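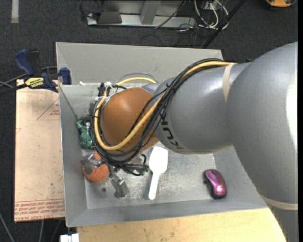
Bin liners and scuffed floors, part two

2025-10-30

In April I wrote about replacing the liner in a gray open-topped bin. The comments asked for numbers, so these are mine.

The floor takes nearly all the wear. Sloping walls send small items down to the bottom, where they get dragged rather than lifted. Pale scratches on metal are cosmetic until a fingernail catches in one. At that point I sand with 800 grit, wet, along the length of the bin, and wipe it dry.

Contents matter more than finish. A textured ball, such as the orange one, settles in a corner and stays put. Crumpled glossy items, like the green one against the left wall, lean on whatever is beside them and shift when a neighbor is removed. I log the two types separately in Memport. The spring sheet has 204 entries, and the glossy ones account for most of the second attempts.

Small scraps are a housekeeping problem. A bit of white on the floor stands out well enough, but a gray one disappears. Cleaning interval is now every 30 picks. I tried Gritar pads for this and went back to a plain cotton cloth, which leaves less lint.

Open items: the corner radius on the Budum bin, which is too tight for my sanding block, and a second set of walls at a shallower angle. Measurements for both go in the next post.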